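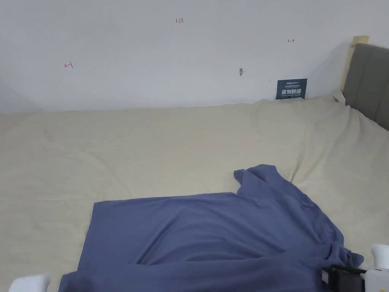

Reading time: 4 minutes

Clundville Home Help > Laundry and bedding

Folding on the bed: how do you get things flat and square when the surface underneath is soft?

Posted by bedsock_ranger in February
3591 views, 2 replies

Hello all! I've lurked on here for ages and this board has already rescued one wool jumper and a very sad shower curtain, so I'm hoping you can do it again.

I've moved into a one-room place in Karakaya where the washing machine is practically at the foot of the bed. I love it. I can empty a load and be folding it two steps later, no stairs, no basket on my hip. The bed is the only big clear surface I've got, so everything gets folded there – towels, tops, pillowcases, the lot.

The trouble is that my folding looks awful. Small things are fine. Anything big, like a bath towel, starts off lovely and then the middle sinks into the bedding, the edges drift apart and I end up with a sort of wedge. If I smooth one side the other side creeps. I've tried starting from the long edge and from the short edge and can't see much difference. I've also tried doing it in mid-air, holding the corners under my chin, which works for hand towels and is hopeless for anything bigger.

A second thing while I'm here. My bedding is all pale and most of my towels are navy or dark green, and I'm forever picking fluff off. Is there a way round that or do I just own a lint roller now?

I don't have room for a table or an ironing board (I measured, it was not a happy afternoon). Any tricks very welcome, even daft ones.

Edited to add: the mattress is quite firm, it's the duvet on top that's the squashy bit.

putitz_airing_cupboard
Member, 2079 posts

Oh, I'm so pleased someone asked this! I folded on a bed for years in a flat with no table and I still do it now by choice, because it's such a good height if you're tall enough and you can really spread out.

First, pull the duvet right down or off. I know it's a faff. But if your mattress is firm then the fitted sheet is a perfectly decent folding surface, and the duvet is what's swallowing your towels. Pull the sheet tight at the corners as well, particularly at the headboard end where it likes to bunch up, because a ruck in the sheet turns into a ruck in whatever you put on it.

Then for a bath towel:

Give it a proper snap before it goes down. Hold two corners of a short edge and flick it hard, twice. This does more for the shape than any amount of patting afterwards.

Lay it with a long edge towards you, and keep that edge well onto the mattress. If part of it hangs over the side, the weight drags the rest along and that's your creeping.

Smooth from the middle outwards with the flat of your forearm. Hands leave little dents, forearms don't.

Bring the far long edge over to the near one, matching the corners first and then letting the middle fall into place. Run your forearm along the fold.

Now the short ends. I go in thirds, because then no edge shows on the front of the pile, but halves and halves again is completely fine if your shelf is deep.

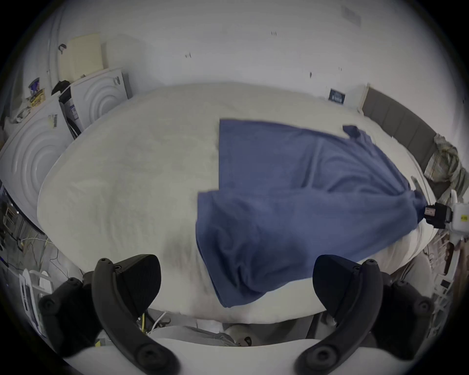

If you really can't face moving the duvet every time, keep hold of the far corner and pull it gently towards you as you smooth. A bit of tension stops the cloth settling into the dips. You can do a whole load like that, it's just slower, and I find big sheets don't behave at all. Another option is to put something flat on top of the duvet. I used an old cot blanket folded double, and a friend of mine swears by a big offcut of felt from the Groltotia remnant shop. Anything firm enough to bridge the squashy patches will do, and it slides under the bed afterwards.

It also sorts out your fluff! Use a dark blanket for dark towels and it catches the bits before they reach your nice pale bedding. New towels shed the most, so wash them on their own the first few times, and clean out the machine's filter if you haven't lately. Mine was disgusting. Give each towel its snap over the floor or in the shower, well away from the bed – most of the loose stuff comes off right then.

One last thing, do the biggest items first while you've got the whole bed, and stack the finished ones on a chair or the top of the machine. I used to pile them by the pillows and then lean on them.

mangle_and_peg
Member, 437 posts

Agree about the duvet. I don't agree about thirds, my shelf is too shallow and they stick out.

Roll them! Fold in half the long way, roll up from one end, done. It doesn't matter if the middle sinks a bit because you can't see it once it's rolled. Takes no time and they stand up in a box.

Doesn't work for tops with buttons.

bedsock_ranger
Original poster

Thank you both, this is brilliant! I stripped the duvet off this evening and did the forearm thing and my bath towels have CORNERS. I was hanging half of each one over the side before and hadn't connected it with the creeping at all.

I'm going to look for some felt for the lazy days. Hand towels have been rolled and are standing in a shoebox, bath towels are in thirds. Next up is a fitted sheet, so I may well be back.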